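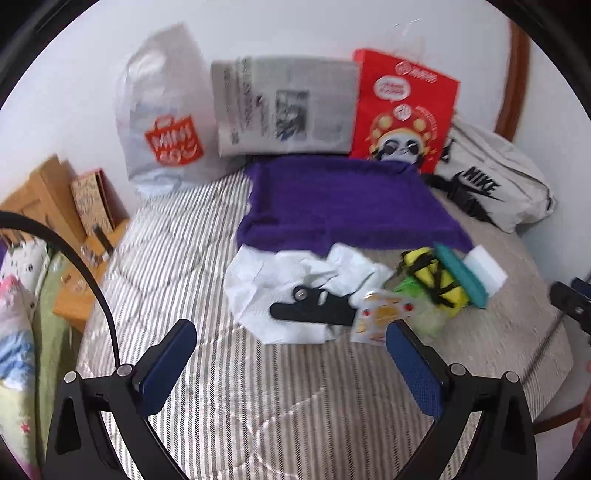

By Seung-woo Moon, Cliklow press desk

STANIRMONT, April – Cliklow opens its spring bedroom clear-out today. 230 households signed up, 99 more on the waitlist. Bags, packets, old newspaper, sponges: everything goes on the bed first, then gets sorted.

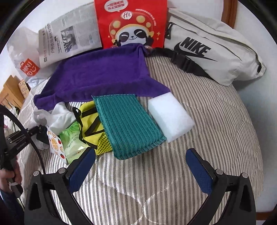 Teal scrubbing pad and white sponge on a striped bedspread.

Sorting guides free at the Maeng Street office, 5 p.m. onward. Bring your own bags please. Nirkell is printing the labels. More dates to folow.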